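Recording two-handed basket demos with hand-held grippers
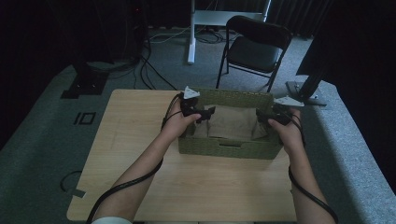

Kamran Paracha

Our method at Brenberg trains a two-arm policy from demonstrations made by a person holding a pair of grippers. The steps below cover one task, picking up a woven basket with a cloth inside, and assume your grippers are already calibrated.

1. Put the basket toward the far side of the table and leave the near part clear. Fold the cloth loosely into it.

2. Run each cable back along your arm before you start. Leave enough slack to turn your wrist.

3. Bring both grippers in together and press on the left and right walls. Keep the marker plates on top and in view – we drop any demo where one is lost for over 2 seconds.

4. Hold for a moment, then lift straight up. Set the basket down and open both grippers.

5. Move the basket a little and repeat. Change its angle as well as its position.

We recorded 63 demos in April and removed 13 after checking the tracking. Most of the rejects had one gripper arriving well ahead of the other, and the policy copies that if you leave them in.

A first training run on 31 of the clean demos could reach the basket but often let one side slip. Using the full clean set fixed most of this. The Sisness baseline uses the same split, so keep the file order as recorded.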